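The Ketora team spent most of July picking clothes up off beds. By the end they had 2,436 recorded grasps, and the group's lead engineer says the useful part is the failures.

"We used to score a pick as good or bad and move on," she said. "Now we go back to the 300 milliseconds before contact. Most of the bad ones were already bad by then."

The method pairs a head view with a close view from the hand. The head view picks the pile. The hand view decides when to close. In earlier work at Pallard, she said, the arm relied on the head view alone and often took two garments when it wanted one.

Did the second view fix that? "Partly. Dark cloth on dark cloth is still hard. We had 16 garments in the set and two of them caused most of the trouble."

She would not give a success rate until the Gosport trials are finished. Those will use homes the model has not seen, and a smaller training set of 800 grasps, to find out how much of the data was needed.

"If it works with a third of it, we wasted part of a summer," she said. "I'd be fine with that."

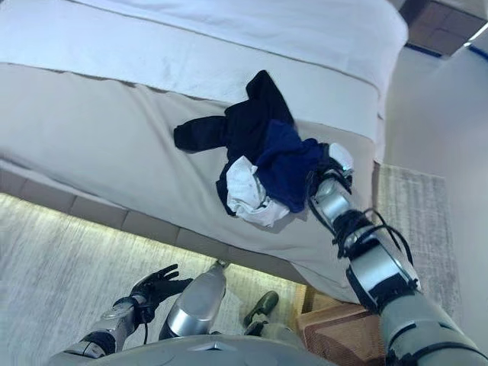
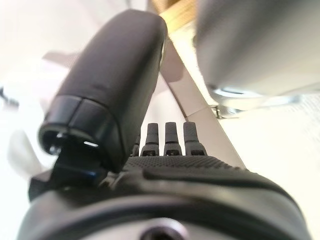 *First picture: the right gripper closed on clothing at the side of the bed. Second: a close view of the thumb and palm of a robotic hand.*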